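The Tray Trick, and Other Small Victories

Hello again from my end of the building, where the kettle is on and the shared table is, for once, looking like a table. I promised last time that I'd write something about tidying, and Senga Carnegie has reminded me of that promise twice now (once by note, left on my chair), so let's get into it.

Some background for newer readers. Our break corner has one big gray table, and everything lands on it. Snacks, mail, the good scissors, the bad scissors, somebody's gloves from the winter. For years my method was to sweep the whole lot into a bag, put the bag under the sink and feel wonderful until someone needed the scissors. I must have done that every month, and I would have gone on doing it if I hadn't gotten hooked on tray tidying last May, when Hamish Pringle lent me a little booklet called The Wilance Way. It's a funny old thing, 133 pages long with pencil notes in the margins, and most of it is about linen closets, which I don't have. But there's one chapter on trays that I've read so often the booklet falls open there!

The idea is very simple. Anything that's out on a table and is meant to be eaten or drunk goes on a tray. Anything that's for cleaning stays off the tray. When you need the table, you lift the tray and wipe underneath, and the whole job takes less time than finding the bag used to. I keep mine to one tray per table, a light one with a low rim, because with a dark tray I never notice the crumbs until they've made friends with my sleeve. A low rim matters too. I tried a deep one first and it turned into a bin inside a week.

So for the snack table I've been going with a tall box at one side, something small and red at the other, and a whole lot of bare tray in between. The sponge lives on the table itself.
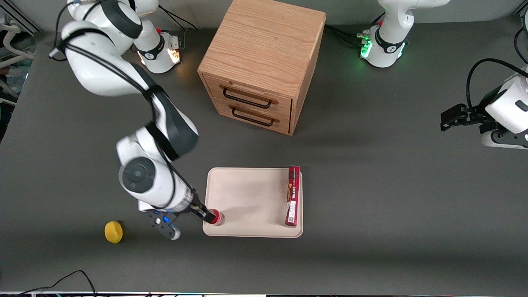 Torquil Menzies wrote in to say that all this empty space is a waste of a perfectly good tray, and that at his house a tray isn't finished until there are cookies, a fruit bowl and the newspaper on it. He'd also like it known that he has never once lost the scissors.

Well, Torquil, I've thought about it, and I'm sticking with my gaps. If I fill the tray on the first morning there's no place for the next thing, and the next thing always comes, doesn't it? Somebody brings back shortbread from a trip, or there's half a cake left from a birthday, and then it's sitting on the bare table again with a paper towel under it. I'd much prefer to start with too little. But I do like the idea of the newspaper, and I may steal it for the window table, where people sit longer.

A word about sponges, since I had more mail about those than anything else. I like the round ones. They fit in your palm, they get into the corner of a tray better than you'd think, and a yellow one is easy to spot when you've put it down somewhere silly (I found one in the plant pot last month). Rinse it, squeeze it hard, and stand it on its edge by the faucet overnight so both sides dry out. Farzad Babaei cuts his in half with scissors before he's even used them, one half for tables and one half for cups, and I've started doing the same with every second one. Please don't put them on the tray! I know it looks like the natural spot. But then your crackers are sharing with whatever you wiped up at lunch.

Crackers, then. A tall box is a nuisance in a drawer, because it has to lie down, and once it's lying down the inner bag slides open and you've got crumbs along the bottom seam forever. On a tray it can stand. I fold the bag over and clip it with a clothespin, then close the flap over that. I had a Nilleo clip for a while, a fancy one with a spring, and it snapped right across the room the first time Alasdair Gunn borrowed it, so it's clothespins from here on. If you're feeding a crowd, tip a few out into a small dish and put the box away. People will take two or three from a dish, and they'll take a fistful from a box. (I include myself.)

And little drawer cabinets! I'm very fond of a small wooden one at the back of the table for all the stuff that isn't food and isn't cleaning. Mine at home has tea lights in the top drawer, batteries under that, and a bottom drawer I'm not ready to talk about. Wipe the top with a barely damp cloth and go with the grain, and don't let it become a second tray. I'm strict about that one, or I try to be.

One more tip from the booklet, and it's my favorite. If you tilt the tray a little so it isn't square to the table, people leave it alone more. I can't explain it. A straight tray gets pushed into the corner and things get piled up against it, and a crooked one seems to hold its own ground. Give it a try this month and tell me if I'm imagining things.

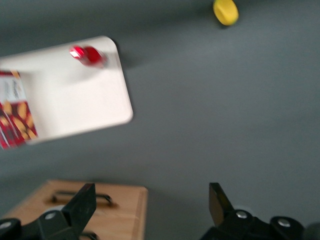

Crackers, something red and a spot of yellow, on and around a tilted white tray.

Next time I'm tackling the shelf by the door, where we've stored up to 200 paper cups for reasons that go back before my time. Senga has already offered to hold the stepladder. If you have a use for paper cups, any use at all, please drop me a line before then, and if you're the owner of a blue thermos with Ranerus written on the lid, it's on the windowsill and it needs a wash.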